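NOTES – pantry sorting talk, Saturday, 20 min plus questions
Community room at Balunus. Doors 9, I'm on second after Jianhua Xia (knife sharpening). Water on the lectern. Slow down!!

OPEN
Hi, hello. Name, shared kitchen at Priltska, been running the pantry there a while now. Hands up who bought paprika this year and already had paprika. Wait for laugh. My own hand goes up too.

Then the number. When we emptied the Priltska pantry last November we had 738 things on the list. Tins, bags, jars, half a box of birthday candles. 76 of them past date. Say it again, slower. Not a big pantry either, two doors and a shelf over the fridge.

Don't do the whole story of the lentils. No time.

PART 1 – EVERYTHING DOWN LOW
First rule, get it all out of the cupboard. Floor, table, don't care. You can't sort on a shelf, you just shuffle. I like the floor becuase there's more of it. Bins go down before the food does. Open bins, no lids, lids come at the very end or you'll spend the morning taking them off.

CLICK
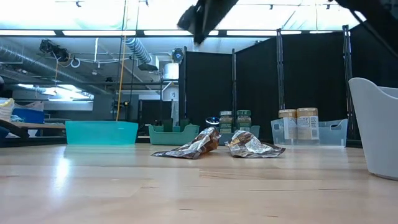
Tall stuff first. Jars are where people lose the plot, they stand at the back of a shelf and hide whatever's behind them. So jars out, group them by what you'd reach for at the same time. Big jars with the tan lids in the clear bin, you can see from across the room there's two. Spices with the green lids get kept apart from those, different bin altogether, different job. At home I go one bin for spreads, one for spices, one for "I'm hungry now". Labels facing out if you can be bothered. And wrappers on the floor – snack bags always end up in the middle, they slump, they slide, they won't stack. Leave them for last. Really. Somebody always starts with the snack bags and then twenty minutes gone.

Ask the room: who has a bag drawer. Let them talk, 1 minute max, then move on.

Size of bins. People ask every time so just say it. Small and shallow for anything you grab. Big deep one only for things that come in one size, rice, flour. If you put little things in a deep bin they go to the bottom and live there. The big Qian tub we had at Priltska, lovely tub, ate 9 packets of yeast. Found them in spring.

Color. Don't buy all matching on day one. Use what you've got, one color per type of food, that's plenty. Clear is good for things that run out.

Cost – skip if late. We spent 300 dollars on the Priltska pantry and most of that was shelving. Bins were the cheap part.

PART 2 – THE TABLE
So you've done the floor, now bring the leftovers up to table height. Your back will thank you. Containers along the far edge, clear space in front of you, only the undecided things in the clear space. Two at a time, three at most. Pick up, decide, put it in. No "maybe" pile, the maybe pile is just the old pantry again.

CLICK 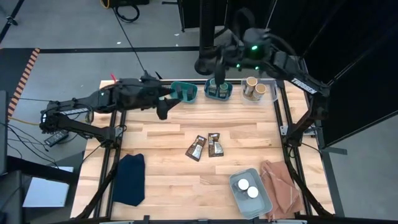
Containers at the far edge, two snack bars still to place.

Points off this one:
– same order left to right every time, your hand learns it
– paper cups count as pantry, give them a container, don't stuff them in the gap by the microwave
– bars, standing or flat? Flat in a shallow bin, standing in a narrow one. Zeyu Jin will argue. Let Zeyu argue in the questions
– leave room in every bin, a full bin is full for one day and then things go on top

Mention the Pratedis label sheets here, the ones that peel off clean. Have one in bag, pass it round. GET IT BACK.

PART 3 – KEEPING IT UP
Short bit. Once a week, before the shop not after. Stand there, look in each bin, write down the low ones. Five minutes. New stuff goes behind old stuff. Kids can do the snack bin, they know whats in it better than you do.

If running over, cut to the date thing: marker pen, month and year on the lid, big. Tiny print is no use at 7 in the morning.

QUESTIONS probably
Moths – yes, glass jars, and freeze the flour.
Baskets vs plastic – whatever wipes clean.
Onions?? – not in a bin with a lid, cool and dark, keep away from potatoes.
Renting, no shelves – bins under the bed, fine for tins.

Handouts by the door, sign up sheet for the next kitchen morning at Priltska. Thank Jianhua for the loan of the clicker.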